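Workshop tips for the laundry and bedroom tasks

Odance Robotics Club, senior group

These are the tips we hand out to anyone starting on the household tasks. They were put together over one season by the students who did the towel folding, and Efren Belmonte has tidied up the spelling. Read them before you book time with the grippers. Most of them cover things we got wrong in the first month.

The household project has one aim, to collect good demonstrations of ordinary jobs so the arm at the Vosden workshop can be trained on them. You do the job by hand, holding a gripper in each hand, and the recording is what the arm learns from. If you do the job badly, the arm learns the bad version.

Before you start

Charge everything the night before. A gripper that goes flat halfway through a fold means throwing the whole run out, and you won't always notice straight away.

Wipe the camera lens with a dry microfibre cloth. Don't use your shirt. Don't use the towel you are about to fold either, as it leaves lint.

Open and close each gripper ten times and listen. A click at the end of the travel usually means a linkage screw has backed out. Nip it up with the small hex key in the lid of the tool tin and put the key back in the lid. We have bought that key three times.

Check the pads. They should sit square to each other when the fingers close. If one has twisted, it will pinch the cloth at a corner and you'll get a little peak in the fabric that won't lie flat. Loosen the pad, square it against a ruler, tighten it again.

Take off watches and bracelets. Push your sleeves up past the elbow. Long sleeves drag across the cloth and undo what you've just folded.

Choosing what to fold

Start with a hand towel or a tea towel. Bath towels are heavier and sag between the grippers, and fitted sheets are not to be attempted until you have signed off on everything else on the list.

Stripes are good for beginners. You can see at once if the fold is crooked, and so can whoever reviews the run. Plain white towels on a plain white sheet are the worst of the lot. The edges disappear in the footage and Florante Saludo, who does our labelling, sends them back.

Use towels that have been washed a few times. New ones are slippery from the finish and they spring open. Stiff ones dried on the line in August will hold a crease in the wrong place, so give those a good shake first.

Fringed towels are fine. Grip well in from the fringe, two finger widths at least. If you grip the threads themselves they slide through the pads, and sooner or later one gets caught in the linkage. Should that happen, stop and snip it with the thread scissors. Pulling it out makes it worse.

Getting the bed ready

A bed is a better surface than a table for larger pieces. It's the right height for most of us if you stand at the foot, and the cloth doesn't skate about. It does have its own problems, mostly to do with softness.

Pull the bedspread tight before you begin. Any ridge under the towel turns into a ridge in the fold. Start at the far end, work towards yourself, and smooth with the flat of your forearm.

Shift the bulky bedding up to the head of the bed and fold it into a bundle. You don't need to take it out of the room. We do want some ordinary household stuff in view, because the arm has to cope with real bedrooms in the end, but the middle of the bed must be clear enough to lay the towel out flat with a hand's width to spare all round.

Leave the curtains however they are and write it down on the run sheet. Open, closed or half is all we need. If the sun is coming and going, wait for it to settle, or draw them and put the ceiling light on. Changing light in the middle of a run is one of the main reasons we reject them.

Folding the towel

1. Lay the towel flat with the long side facing you. Both grippers start open and above the bed.

2. Take the two near corners, one in each gripper. Close slowly. The pads should have cloth between them across their full width.

3. Lift just clear of the bed and carry the edge to the far side. Move both hands at the same speed. Lay the edge down before opening, and open both at once.

4. Use the back of a closed gripper to smooth from the fold outwards. One pass only. Scrubbing back and forth looks like a separate action in the data and confuses things.

5. Move to the short side and fold end to end in the same way. Thick towels will want to spring up here, so hold the edge down with one gripper while the other lets go.

6. Turn the finished towel if you need to, so its stripes or its border run square to the bed. Set it in the middle with nothing touching it.

7. Back both grippers off, fingers open, and hold still for a slow count of three before you press stop. The end of the run should show the folded towel in clear view, sitting in line with the gap between the pads.
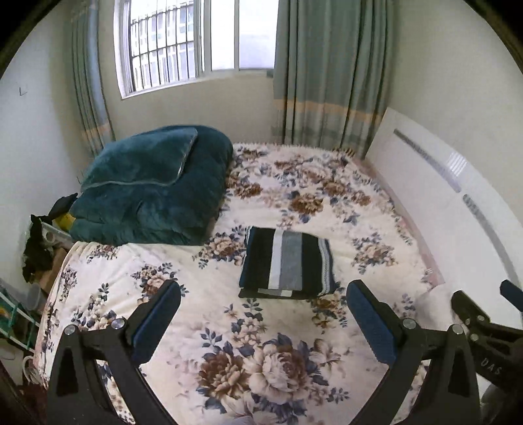
8. Press stop with your thumb and say the run number out loud. Write it on the sheet straight away. Then shake the towel out and lay it down in a different spot for the next one.

Do no more than 17 runs in a sitting. After that your wrists get tired and the folds get sloppy, and you will be slower to notice it than the person watching.

Common faults and how to fix them

Towel slips out on the lift. You've gripped too near the edge, or the pads are dusty. Wipe them with a barely damp cloth and let them dry. Don't use methylated spirits, it hardens the surface.

Bedspread comes up with the towel. Your fingers are going in too deep. Come in flatter, with the lower finger just skimming the surface. Loose quilts and crocheted covers are the most trouble. If it keeps happening, tuck the cover in hard at the foot of the bed.

One corner lands short. Nearly always the weaker hand lagging behind. Practise the carry with no towel until your hands arrive together.

Grippers knock together in the middle. Keep your elbows out. If you do knock them, finish the run, mark it with a K on the sheet and check both sets of screws before the next one.

Cable in the way. Chargers and lamp leads near the bed end up around ankles. Tuck them under or unplug them.

Looking after the grippers at home

Members can sign out a pair from one Wednesday meeting to the next. They go home in the grey Hollurik case with the foam in it. Don't put them in a school bag.

Keep them off carpet. The linkages pick up fibres and pet hair, which then work their way in behind the screw heads. An old toothbrush gets most of it out. A wooden skewer does the rest.

No oil. The joints are plastic plate and they run dry. Someone put sewing machine oil on a pair last year and we had to strip both of them and wash every part in dish soap.

Don't leave them on a windowsill, on top of a heater or in a parked car. Warm plastic creeps and the fingers end up out of line.

Ask before you record in a room that someone else sleeps in, and put away anything with a name or address on it, such as mail or school letters. If a family member walks in, stop the run and delete it.

Handing in your runs

Copy the files to the club drive the same night. Keep your own copy until Florante has ticked them off.

Fill in the run sheet in pen. We need the item, the surface, the curtains and any K marks. If you folded the same towel all evening, write its colour once at the top and draw a line down the column.

The folding set now stands at 592 accepted runs. Most of those are towels on beds, so we are short on pillowcases and on anything folded on a lounge or an ironing board. If you have an ironing board at home that doesn't wobble, please see Efren.

For the Sarmiento challenge the team needs three people who can fold with either hand leading. Practice for that is after the normal meeting, in the small room. Bring your own towel, labelled.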